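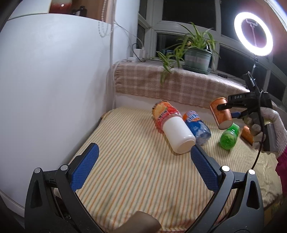
You would have been against the washing machine as well, wrote a reader under my last post on Flultasano, and went on to say that anyone who has stripped beds for a living ought to be cheering the robots on. I've had a few like that. Another reader, kinder, asked why I keep doing the work if I think so little of it, and that's the one I've been chewing on.

I should say for newer readers that I clean holiday flats for Hurkeck, on the Achari side of the river, and have done for longer than I meant to. Changeovers mostly. You go in after one lot and get it fit for the next lot, and you learn more than you want to about how people live when they think somebody else will pick up. Since the spring a portion of our hours has gone to Flultasano, the tidying project. The machines are supposed to go into the flats one day and clear the surfaces before we arrive. In order to learn how, they need people clearing surfaces with grippers in their hands, over and over, in ordinary-looking rooms with ordinary-looking clutter. Bottles on a bed, a cup, that sort of thing. You pick the cup up. You put it down where the task sheet says. You do it again with the cup the other way round.

So, against the washing machine. No. I love the washing machine. What I'd point out is that the washing machine turned up finished. It was in a box, it had a plug on it, and it didn't ask anyone's gran to spend her evenings wringing out shirts in front of it so it could get the idea. When it arrived you could see what it did and decide whether it was worth the money. I can't do that with Flultasano. I'm asked to believe in it and to help make it at the same time, and the people telling me how good it will be are the people who'd like me to hurry up and make it.

The part the leaflet left out is how much slower you are. My hand knows a bottle. I could clear a bed of bottles in the dark with a phone under my chin. Put a gripper on the end of my arm and I'm a toddler again, squeezing too early, coming in from the wrong side, nudging the thing I want with the thing I've got. The pads on the fingertips are good, I'll give them that, they're blue with a little grid pressed into them. But two jaws are two jaws. You can't cup something or tuck it against your wrist. All the small tricks you build up over years of carrying too much at once are no use, and they aren't what's being recorded anyway. What goes into the machine is me doing my job badly in the one way it can copy.

I said this at the briefing, more politely. The answer was that the quantity sorts it out. Our group has a target of 2,000 usable clips, and once it's got those the mistakes are meant to wash out in the mix. Maybe they do. I'm no engineer and I'm not going to pretend I've caught them out. I only notice that "usable" is decided at the Rirkisden office by someone we never meet, and that a rejected clip comes back with a code next to it and no words. I had a run of rejections and couldn't tell you now what I'd done wrong. I moved slower and they stopped. Was that it? I've no idea, and if you had a supervisor in the flats who marked your work like that you'd be entitled to ask for a better supervisor.

Then there's what it has done to us as a team, which I mind more than the clips.

There are 18 of us on the Achari rota. It used to be that the rota was one thing and everybody moaned about it together. Now there are two kinds of hours, and they suit different people. The recording sessions are indoors, no stairs, no hauling linen bags down from a top floor, and some of them run into the evening. For those of us with bad knees or a bad back they have been a proper relief and I'd be a fool to write as if that didn't count. One of the women I've worked alongside longest told me it's the first job she has had in years that doesn't hurt by the time she gets home. I believe her. I've seen her come down those stairs.

But the rest of the flats still need turning over. The hours that went to recording came out of the same pot, and whoever stays on changeovers has picked up the difference. I've been on both sides of that. On a recording day I feel guilty about the people out with the linen, and on a linen day I feel sour about the people sitting in the warm picking up a cup. Neither is a very nice thing to find in yourself. We didn't fall out over who got the ground floors before, or not for long. We've had three proper arguments about recording hours since it started, and one of those has left two people not speaking, which in a job where you share a van is quite something to keep up.

Has it made the cleaning better? Not yet, and I'm going to keep saying "not yet" in a flat voice until somebody shows me. There isn't a machine in any of our flats. There's a date, and the date has moved. First it was to be after a short trial, then it was after the next batch of clips, and in July we were told another three months, with a smile, as though three months were a present. I can wait. My point is only that the change has already happened at our end. The rota is different and the arguments are different, and all of that came in before a single surface got cleared by anything but a person.

I do want to be fair about one thing. Doing a plain task that closely has made me look at it. I'd never thought about the fact that I always go for the upright thing first and leave whatever's lying down, or that a bottle lying half over another one wants moving in a certain order or you end up chasing both across the covers. You'd laugh, but there's a fair bit of judgement in clearing a bed. It made me a little prouder of the ordinary job. It also made me wonder why, if there's so much skill in it that a firm will pay to have it recorded, the changeover rate hasn't gone up in all the time I've been there. I put that question in writing. Hurkeck told me it was "outside the scope of the project".

Whose is it, then, the way I pick up a cup? I signed the form, same as everyone, so on paper that's settled. I'm not after royalties on wrist movements. All the same, when one of the drivers left, what he knew about the back roads went with him, and the firm had to make it worth somebody's while to learn them again. What I know will be sitting on a drive in Rirkisden, and that changes what they need me for, even if it takes them years to get anything working off it. I think people should be told so in those words before they sign. They were told it would be "a chance to shape the future of housekeeping", and they were told there'd be biscuits — there were biscuits, to be fair.

What I'd ask for isn't much. Say what happens to the changeover hours if the machines come and do what's promised. Put it down on paper, with the rota attached. Share the recording sessions out by a list we can all see, with first call for those who can't manage the stairs, and stop leaving it to whoever answers the message quickest. Send the rejected clips back with a sentence. And pay the people left on linen for the extra flats, which are extra whatever the spreadsheet calls them.

To the reader who asked why I keep doing it: the sessions pay the same, my knees aren't what they were either, and if it's going to be built I'd sooner be in the room, asking awkward questions between takes, than hear about it afterwards. I know that's a bit weak. Plenty of people have helped along things they had doubts about on exactly that reasoning, and I don't have a good answer to it.

Next session is an evening one, kitchen items on the sheet, and I've asked again for the codes to be explained. If they send me anything I'll put it up. Comments are open, washing machine man included.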